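Vasex Handheld Gripper Pair

Sold as a matched left and right set
Sold by Grirness
Page updated 2025-03-02

The Vasex is a pair of handheld grippers for recording two-handed tasks. The operator holds one in each hand and does the job directly, with no arm attached. We stock it next to the Fiseck, and most buyers ask how the two compare.

Vasex or Fiseck

Percy Quispe ran both sets on our bench in February, using the same operators and the same 80 folding and sorting tasks. The Fiseck is lighter and was less tiring over a long session. The Vasex held small parts better and dropped 2 recordings, against 3 for the Fiseck. Both worked with the Kettle controller after a firmware update.

If you mostly handle cloth, buy the Fiseck. For bottles, tools and boxed goods we recommend the Vasex.

Status lights and sound

Each Vasex unit has a green LED strip across the front and a small speaker behind a perforated grille. Check both strips before you start a take. 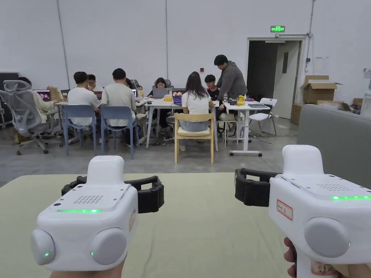

Label the left and right units when you unpack them. The bodies look alike from a distance and the calibration files are not interchangeable. A paper sticker on the side of the housing is enough.

Ordering

Part number 1975 covers both grippers, the charging lead and a carrying case. The Kettle controller is sold separately. Single units are available as replacements only, and we need the serial number of the remaining unit to match it.

Returns are accepted if the seals are unbroken.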